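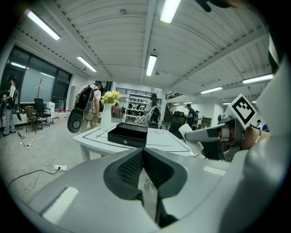 Sachiko Morikawa

07/07/2021

The Temine RV Park has reopened its north loop after a winter of work on the water lines. The loop has 64 sites, 19 of them long enough for big fifth wheels, and all now have 50-amp service.

Work began in February, when crews dug up the old pipe along the creek road. The park also put in six new washers and dryers next to the office - the old ones had been out of order for most of last season.

Overnight rates stay the same through the summer. Guests staying a month or more should call the office first, as monthly sites are only offered in the south loop.

The dump station on Onyeka Road is open to travelers who are not staying at the park. The gate closes at dark.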